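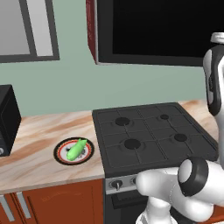 The Dotstead kitchen cell is a simulated workcell used to test how a single robotic arm handles household tasks. It was built at Rerside on a scene package from De Graaf, and most of what is written about it concerns its setup, which takes longer than its promoters suggest. A typical layout puts a white and black arm at a gas cooktop with four burners, with a plate holding a long green vegetable on the counter to the left. The cooktop grates are a known nuisance -- each raised bar is a contact surface, and a careless import leaves small objects sinking into them.

Setup begins with the arm's base position, then the joint limits, then the knobs, which must be given their own hinges and friction values. The manual claims the whole job can be done in up to 49 minutes. Users of the Dollness branch have disputed this, and no timed record has been published.

Upkeep consists mainly of resetting drifted joint offsets after each software update. Version 2 was said to have fixed the drift, but the same correction still appears in its release notes. Whether results from the cell carry over to a physical kitchen remains unproven, and the reports that say so test only two tasks.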